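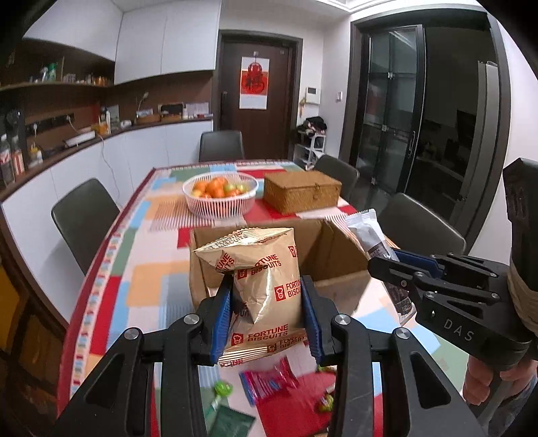
Could we please have fewer biscuits and more of everything else, one of our Gasirik customers wrote to us in April, and I've had that line stuck to the wall over my desk ever since. She had a point. Our snack boxes had become very biscuit-heavy, and I say that as somebody who is very fond of a biscuit.

So I'm pleased to tell you that Pinau is changing its snack box, and the new one is called Skivier. It goes on sale next month in Gasirik and Vídalín, and you can order it from us in either town or pick it up at the counter.

The box itself is the same plain brown cardboard as before. We did try a printed one and I didn't like it – it made everything look like a birthday present, and most of our boxes go to offices, waiting rooms and people's grandparents. What's changed is the packing. Puffy sachets of biscuits used to go in first and fill the whole bottom, and anything long and narrow got wedged down the side, where it snapped. Now the long wrapped snacks lie flat along one wall, and the little biscuit packets sit next to them, standing up, so you can get hold of one without tipping the lot out on the table.

I packed the trial boxes at home on my dining table, patchwork cloth and all, and I got it wrong plenty of times! Biscuit packets are awkward things. They're mostly air, they slide about, and if you push down on one the one beside it pops up again. In the end a slightly taller box did the trick, and I wish I'd thought of it sooner.

There are 2 sizes. The small Skivier holds 5 snacks and fits in a desk drawer (just – mind the handle if yours sticks in). The large one holds 50 and is meant for sharing, so it comes with a lid that folds right back and stays there. You can ask for no biscuits at all, or for nothing but biscuits, and we'll pack it either way. Do tell us about allergies when you order, please, and not in a note afterwards, as the boxes are taped up the same morning.

If you already have a regular order with us you don't need to do anything. Your next box will simply be the new kind. If you'd like to stay with the old mixture, ring before noon and we'll sort it out.

Shops, schools and clubs that would like a large box to try can ask at the Pinau counter in Vídalín, open from 9 in the morning. Bring a bag, they're bulkier than they look.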